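Rerklow K3 Garment Steamer - User Guide

Section 4: Preparing and steaming delicate fabrics

Read Section 2 (Safety) and Section 3 (Filling the tank) before you start. The steps below assume that the steamer is assembled, the hose is locked into the base and the pole is fully extended.

4.1 Before you begin

1. Stand the base on a level floor, within reach of a wall socket. Do not use an extension lead.

2. Check that the tank is filled to between the two lines on the side. Use tap water unless you live in a hard water area, in which case mix equal parts tap water and distilled water. Do not add scent, vinegar or fabric softener.

3. Push the tank down until it clicks. If it rocks when touched, lift it out and refit it. A tank that is not seated will leak into the drip tray, and the low water light will stay on.

4. Hang the steam head on its hook. The hose should fall in a single loose curve with no kinks.

5. Plug in and turn the dial to 1. The light shows red while the water heats and green when steam is ready.

6. Point the head away from yourself and from other people, into an old towel, and press the trigger for 7 seconds. This clears any water left in the hose from last time.

Caution: The first burst after switching on may contain drops of hot water. Always clear the hose before bringing the head near a garment.

4.2 Sorting your fabrics

Look at the care label first. If it carries a crossed-out iron with crossed-out steam lines beneath it, do not steam the item. If there is no label, treat the fabric as delicate and carry out the test in 4.3.

Setting 1 (low): silk, fine viscose, crepe, chiffon, lace, acetate, unlabelled fabrics.

Setting 2 (medium): wool, polyester, cotton jersey, most blends.

Setting 3 (high): heavy cotton, linen, denim, lined curtains.

Do not steam leather, suede, waxed cotton, velvet with a glued pile, or anything with a plastic coating. Beads and sequins that have been glued on may come loose. Sewn ones are usually safe on setting 1 if steamed from the back.

Some fabrics are meant to be wrinkled. Crepe, crinkle cotton, seersucker and cheesecloth get their texture from the way the yarn is twisted or woven, or from a finish put on afterwards. Too much steam will relax that texture, and in many cases it will not come back. With these fabrics you are only trying to remove fold lines and storage creases. Work quickly, keep the head well back and do not pull the cloth tight.
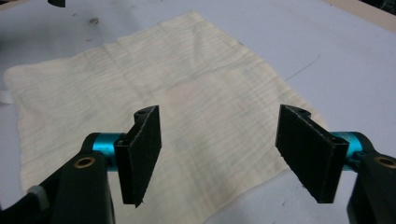
Fabrics of this sort also tend to shrink along their length when they take up moisture. If a crepe blouse or scarf feels shorter after steaming, leave it to dry completely before deciding what to do. Most of the lost length is often recovered as it dries on the hanger.

Note: The model K3 guide supplied before 30 January 2018 listed crepe under setting 2. Please follow the list above instead. The printed card inside the accessory box may still show the old setting.

4.3 Testing a hidden area

1. Choose a place that will not be seen in wear, such as the inside of a hem or a seam allowance.

2. Set the dial to 1 and wait for the green light.

3. Hold the head a full hand's width from the cloth and press the trigger for 3 seconds.

4. Let the patch cool and dry. Compare it with the cloth next to it in daylight.

5. If there is a water mark, a change of colour, a shine or a loss of texture, do not steam the rest of the item.

Old fabrics need particular care. Cloth that has yellowed in storage may hold starch or the remains of washing powder, and heat can turn these brown. Wash or air the item first if the label allows it. If the piece matters to you, take it to a cleaner who handles old textiles.

4.4 Steaming on the hanger

1. Hang the garment on the fold-out hanger at the top of the pole. Close the top button or hook so that the collar sits properly.

2. Empty the pockets and remove brooches, pins and belts.

3. Put on the heat glove supplied. Wear it on the hand that will hold the cloth, not the one that holds the head.

4. Start at the top and work down in slow, straight passes. For setting 1 fabrics keep the head a hand's width away. For settings 2 and 3 you may let the head touch the cloth lightly.

5. Hold the hem with the gloved hand to keep the garment steady. On delicate fabrics let it hang under its own weight.

6. Steam the sleeves one at a time, with the cuff held slightly out to the side.

7. For stubborn creases, steam the inside of the garment as well.

8. Leave the garment on the hanger until it is cool and fully dry. Clothes put straight into a wardrobe will pick up new creases and may smell musty.

Caution: Never steam clothes while someone is wearing them. Burns from steam are serious and happen very quickly, even on the low setting.

4.5 Steaming flat items

Scarves, napkins, table runners and small pieces of cloth can be steamed lying flat, provided the surface underneath can stand heat and moisture. A padded ironing board with a mesh top works well. Polished wood does not, as steam will cloud the varnish.

1. Cover the surface with a clean white cotton towel. Coloured towels may transfer dye when damp.

2. Lay the item on the towel and smooth it with your palms from the centre outwards. Do not stretch the corners.

3. Fit the fabric guard over the steam head. It should snap on at both sides.

4. Hold the head above the cloth, tilted slightly so that steam passes across it. Do not hold it pointing straight down for long, or the towel will become soaked and water may spit back.

5. Move the head without stopping. One pass in each direction is enough for light cloth.

6. Lift the item by two corners and hang it over a rail or the back of a chair to dry.

Note: The tank empties faster when the trigger is locked on. If the low water light comes on part way through, switch off, unplug and wait for the base to cool before refilling. See Section 3.4.

4.6 Using the accessories

Fabric guard. Spreads the steam and catches drips. Recommended for all setting 1 fabrics. Rinse it in warm water if it becomes stiff.

Lint brush. For wool coats and upholstery. Brush in one direction only. Do not use it on silk, crepe or knits with a loose weave, as the bristles will pull threads.

Crease clip. Holds trouser legs and pleats in line. Allow the clip to cool before taking it off.

Door hook (sold separately as the Kanden hook). For long dresses and curtains that would touch the floor on the pole.

To change an accessory, release the trigger, hang up the head and wait until it is cool enough to touch. Never pull a hot accessory off by hand.

4.7 If the result is not what you expected

Water spots on the fabric. The hose was not cleared, or it has dipped below the level of the base and collected water. Lift the head above your shoulder so the water runs back, then repeat step 6 of 4.1.

White specks. Scale is coming through from the boiler. Descale as shown in Section 6. In hard water areas do this after every 50 hours of use.

Creases come back within minutes. The garment was moved before it was dry, or the setting is too low for the fabric. Go up one setting, but only if the care label allows it.

Texture has gone flat. Stop steaming. Hand wash the item if the label permits, squeeze it gently in a towel, twist it loosely and let it dry in that shape. This helps with crinkle cotton. It rarely helps with silk crepe.

No steam, green light on. Check the hose for kinks. If it is clear, switch off and let the unit cool, then descale it.

Gurgling noise. Water has gathered in a low loop of the hose. Raise the head until the noise stops.

4.8 After use

1. Turn the dial to 0 and unplug the steamer.

2. Leave it to cool, standing upright, with the head on its hook.

3. Remove the tank, empty it and leave the cap off until the inside is dry.

4. Empty the drip tray.

5. Wind the cable loosely. Do not wrap it round the base while it is warm.

Spare fabric guards (part 244) and heat gloves can be ordered from the Cuevas service desk. Have the serial number ready. It is on the underside of the base, next to the rating plate.

Continue to Section 5: Curtains and upholstery.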